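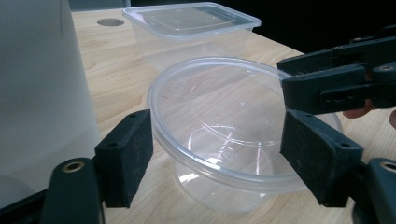 Breltametti Hand Grippers, Pair — Review After a Winter of Use

I've had the Breltametti pair on my bench since February and I'm still finding excuses to pick them up. If you teach robots by demonstration and you're tired of driving an arm around with a joystick, these are a treat. You hold one in each hand, do the job yourself, and the recording goes straight into training.

My test jobs are all kitchen stuff, mostly clear plastic: bowls, food boxes, lids. Clear plastic is mean to cameras (the table shows right through it!) and I wanted to see how the grippers coped. So far I've kept 557 demos out of 634, and most of the ones I threw away were my own clumsy starts in the first few evenings. With the joystick setup I used before, the Altus, I'd have given up long before that.

The feel is what sold me. You squeeze, the jaws close, and you can tell through your fingers when you've got hold of a rim. The black pads are wide and flat, which suits a bowl with a thick rolled edge very well. Thin lids are harder — I have to come in low and tilt, and I still drop a few. The pads scuff and pick up dust, so I wipe mine down before each session.

Two hands took me longer to learn than one. The grippers bump into each other over small things, and my left hand likes to wander off while the right one is working. Slow down, park the idle hand close by, and it gets a lot better. By the second week I was moving at close to normal speed.

Gripes? They get heavy after 2 hours, and the printed guide skips right over calibration. I got more help from the Gelldale forum, where a user called Marty has posted a setup sheet that should really come in the box. I'd also love a softer set of pads as an extra.

Build: 4 out of 5. Fun: 5 out of 5, easily. I'm going to try pouring rice next, and I've already put a tray down.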